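Re: [allotment-chat] Slugs, and what to do with the bottom beds
From: Ritu Nautiyal
To: allotment-chat list

3 replies · 11 likes · Share

Omprakash Tripathi wrote:
> Has anyone had any luck with beans this year? Mine came up lovely and
> were gone by the morning, stalks and all. I've tried eggshells, I've
> tried coffee, I've tried going out with a torch. Also Karthik says the
> bottom beds are going spare again and I wondered if anybody wanted to
> go halves on one. It's very wet down there but the soil looks good to me.
> Om

Hello Om, and hello everyone,

Oh, I am sorry about your beans! Mine went the same way in my first year and I nearly gave up the plot over it. I don't bother with eggshells any more. I had a bed so thick with them it crunched, and the slugs went straight over the top.

What I do now is start them off indoors in toilet roll tubes and keep them there much longer than the packet says, until they're a good foot tall and a bit leggy and cross-looking. Then they go outside in the day and back in at night for a week. By the time they go in the ground the stems have toughened up and the slugs mostly leave them for something softer. I lost five last year out of the whole lot, and two of those were me treading on them.

The other thing is watering. I used to do it after tea, which meant the whole bed was lovely and damp just as the slugs were getting up. Ilir told me to do it first thing instead and I've been down there at half past six ever since (well, most mornings). He also swears by a plank laid between the rows. They crawl under it overnight, you turn it over at breakfast time and there they all are. What you do with them after that is between you and your conscience — I walk mine down to the hedge by the railway, and I'm sure they walk straight back.

I haven't tried nematodes. Harsh has, and he was pleased, but he did say you have to get the soil warm enough and then keep it moist for a fortnight, and he forgot and went to his sister's. Harsh, if you're reading, what did you pay in the end? I looked at the packs in Bhatia and then put them down again when I saw the price.

Now, the bottom beds. Om, I'd say yes to halves, but have a look at them in January before you decide anything. Last winter the far one had standing water right up to the path and I lost a welly in it. The near one is much better and has that old blackcurrant at the end, which nobody has pruned in years and which still fruits like mad. I'd put squash in there and maybe some chard. Not garlic, it'll rot.

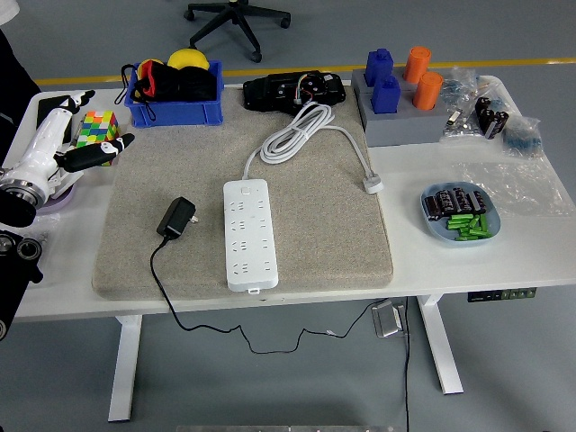

If we did take it on we'd want to raise it up a bit. I measured along the edge with string when the rain stopped and we'd need four long boards and something to fill it with, and I know Karthik has a heap of leaf mould behind his shed that he keeps offering to people. Karthik, is that still going? I can bring the barrow, though the tyre wants pumping up again.

I've also got seed to swap if anybody wants it. Plenty of the purple climbing bean, some parsley that may or may not come up as it's getting on a bit, and far too many of those yellow courgettes. I grew three plants and by August people were crossing the road when they saw me with a carrier bag. What I'd love in return is a decent leek. Mine all got rust.

Om, do ring if it's easier than typing, I'm usually in after seven. And don't resow those beans straight into the same spot, put them in pots on the windowsill tonight — you've still got time for a late crop if the autumn's kind to us.

Love to all,
Ritu

11 likes · 3 comments · Reply to list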